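The Great Cable Sort

I finally did the cables. If you've been reading this newsletter since January you know I've been promising it for ages, and you also know about the drawer (the one that only opened if you pushed down on a phone charger with a butter knife). Well, I tipped the whole lot out on the big table and sorted it in one go!

My rule was easy. If I could name the thing a cord belonged to, it stayed. If I couldn't, it went in the bag for the drop-off in Veltham. Dario Tedesco told me to label both ends of every cord, and I rolled my eyes, and then I spent 25 minutes chasing one lead back to a lamp we gave away. So – masking tape and a pen, both ends.

Power strips get their own spot now, flat on a shelf, nothing wrapped around them. I used to wind the cord tight around the body and Lino Mancuso gave me a proper scolding for it. Loose loops only, Lino, I promise. Chargers live in a shoebox with their cables, and the plant gets to keep its place on the table, where it's doing very nicely. 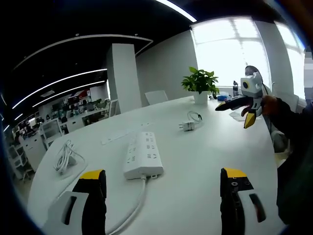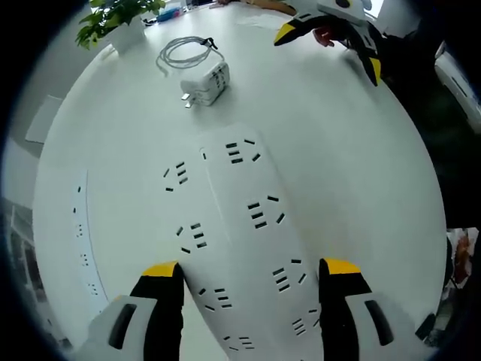
White power strip on the white table, both times.

Issue 45

Next time, the batteries. Send me your tricks before then, please – I have a jar and no plan.

6 comments · 25 shares

Osvaldo: Bread bag tags make great cord labels. Free, too!

Dilwyn V.: My drawer still needs the butter knife.

Remo G: Loose loops, yes. Lino is right for once.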